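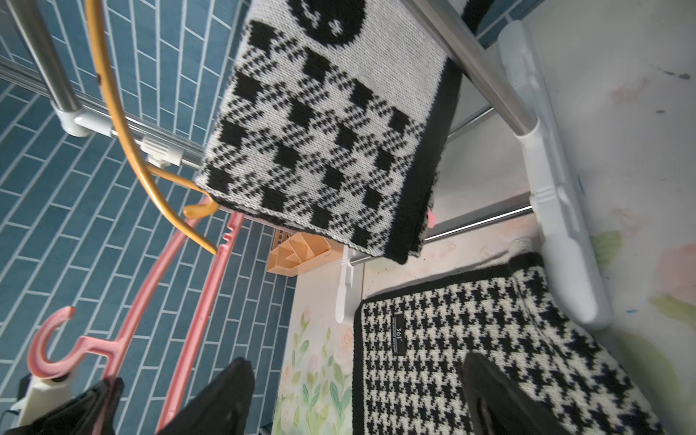 Laundry arm thread, part 3 (parts 1 and 2 got too long to load on my phone)

kristaps_m
Joined: January 2021
OK so where we left off, the arm can reach the rack and mostly not knock it over. I swapped the finger tips for the rounded ones Danilo drew up and they slide in behind knits so much better than the square ones did! The square ones caught a loop on a scarf and I had to cut it free, which did not go over well at home.

What I can't get past is pattern. Anything plain, fine. Anything houndstooth or checked and the edge finder goes nuts, it wants to put a hem at every single check. I've been at it for 5 evenings. Does anybody have a trick for this or do I just tell the family to dress in solid colors from now on?

danilo_mac
Blur it. Seriously, blur the image until the checks turn to gray mush and then look for edges. I did that on my towel folder and it got me most of the way. The black borders on your knits should still show up since they're so much wider than the pattern.

kristaps_m
Tried that last night! It finds the border, but then it thinks the border IS the item and grabs for the wrong side of it.

Gautier_G
I'm going to be the grump again. You are doing this with a wrist camera only and that's your problem. When the fingers get close, the pattern gets huge and your blur setting is wrong again. Put one fixed camera up high, find the item from there, and use the wrist for the last 4 inches. I said this in part 1.

danilo_mac
He did say it in part 1. I still don't agree though. A fixed camera means calibrating two things to each other, and then somebody bumps the rack and you get to spend your evening doing it over. Scale the blur with distance, he already knows where the wrist is.

Gautier_G
He knows where the wrist THINKS it is. With those servos?

kristaps_m
Hey, leave my servos alone — they were cheap and they're trying their best. But yeah there's slop. I measured 7 mm at full reach, a lot less when it's folded in close.
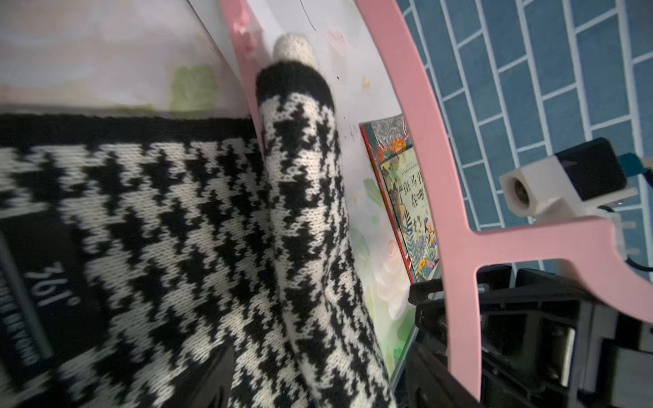

Socks are what I care about most anyway. Blankets I can hang up myself, but matching and moving socks is the chore everybody in this house ducks, me included. So the plan is pick at the cuff, because the solid band gives the finder something to hold on to, and carry it with the foot part hanging. If the cuff pick works I'll worry about pairs later (I have ideas about pairs, they are bad ideas).

aurelien.c
How hard are you squeezing? I ruined a wool sock with mine, stretched the ribbing right out. I keep the current limit at 200 mA now and it holds fine.

kristaps_m
Way more than that, oops. Going down to your number tonight.

Gautier_G
And the ribbing is the stretchiest bit of the whole sock, so you'd be pulling on the one place that moves. Grab the middle.

aurelien.c
Middle is where it slides out for me. Cuff every time.

Gautier_G
Then your tips are too smooth. Stick some of that thin silicone shelf liner on them.

kristaps_m
I have shelf liner! I'll do cuff with bare tips and then middle with liner, same sock, and post whatever I get. Corentin, if you're reading, did you ever put up your distance script? The link in part 2 is dead for me.

corentin_p
Sorry, I moved everything. Putting it back up after dinner. It's ugly and half the comments are in French, just so you know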